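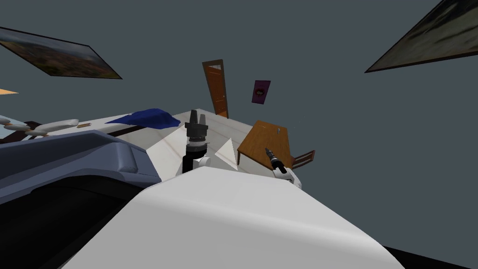
Lerato Kruger reckons Brillow's new single is the best thing to come out of Josteck Records in years, and she messaged me at silly o'clock to tell me so. I'd only played it once at that point, so I stuck the kettle on and gave it another go.

She's got a point! It's called Thepsuriya, it runs to nearly 8 minutes and the beat doesn't turn up until you've stopped waiting for it. Before that you get a slow, wobbly organ and a voice humming two rooms away. I've had it on all weekend (sorry, neighbours).
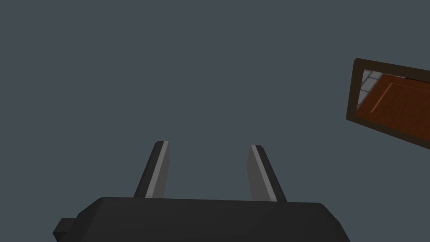

The B-side is a remix by Dehua Tang, who speeds the whole thing up and chops the humming into little hiccups. I like it a bit less - the bassline's lovely but the organ gets buried, and the organ's my favourite bit. Lerato says I'm wrong and that it'll make more sense loud.

We'll find out in May, when they both play the Cetanier. It only holds 86 people, so I'd get in early. The vinyl is limited to 300 copies and mine's already ordered, in the orange sleeve. The download's up now on the label's own shop.

5 October 2025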